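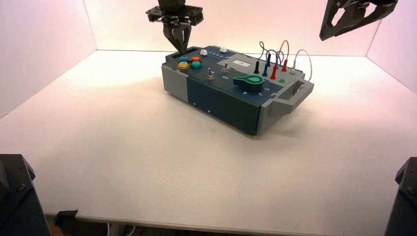

Unit 4: Panel Controls and How We Describe Them
Instructor: Noemi Villanueva
Lab sections: Trinity Whitfield
Revised 2022-06-10

Reading for this unit is the chapter on controls and displays in the course pack. Bring the pack to lab along with your notebook.

Terms

A control is any part of a panel the user acts on. A display is any part that reports something back. A small light next to a button is a display, even though people tend to lump it in with the button.

A momentary control returns to its starting position when you let go. Most push buttons are momentary. A maintained control stays where you put it. Most toggle switches are maintained, but spring-return toggles exist, and you can't tell them apart by looking. Try the lever before you write anything down.

State means the condition of a control that matters to the circuit: open or closed, on or off. With a maintained toggle, the lever shows the state. With a push button you need some other sign, such as an indicator light or a line on a screen.

Grouping

Controls that are used together should sit together. The task board has its four colored buttons in a two-by-two block, and the toggles stand apart from them, toward the middle of the top panel. A user who has learned where the block is can find it again quickly. Finding the right button inside the block is a separate problem, and that is where color comes in.

Color

Blue and teal are close neighbors. Under warm lighting some people will mix them up, and a person with a color vision deficiency may have trouble with other pairs. When you write a procedure, give both color and position: "press the teal button, front right." Choose one viewpoint for front and back, state it at the top of the procedure, and keep to it. Last year several reports switched viewpoint halfway through and the steps could not be followed.

For the block of four, use these names in all written work:

blue - back left
red-orange - back right
yellow - front left
teal - front right

The two white buttons are not part of the block. Call them white 1 (the larger one, nearer the block) and white 2 (farther right, toward the back edge).

Labels

A label has to be close enough to its control that no one could assign it to the wrong one. Look at the printed "On" beside the right toggle. Ask whether a first-time user would know which lever position it refers to, and whether it could be taken to cover the left toggle as well. Write your answer before you talk to your partner.

Lever direction is partly convention. In US buildings, up is on for a wall switch. On a horizontal panel there is no up, so the designer has to choose a direction and mark it.

Displays

The small screen is behind the toggles, on a lighter gray section. A hand reaching for a toggle from the front edge does not pass over it. Had the screen been in front of the toggles, the user's wrist would cover it during every operation.

Lab exercise

Work in groups of 2. One person writes, the other operates. Swap for the second run.

Draw the top panel from directly overhead, full page, with every control named.
Mark each one C or D for control or display. Add M or S for momentary or maintained (S for "stays").
Write a procedure that uses at least three controls. Keep it to one page.
Trade procedures with another group and follow theirs exactly as written. Note each place where you had to guess.

Hand in the drawing, the procedure, and the other group's notes - stapled, with all names on the front. Trinity will return them in lab. Drawings done from an angle will be sent back.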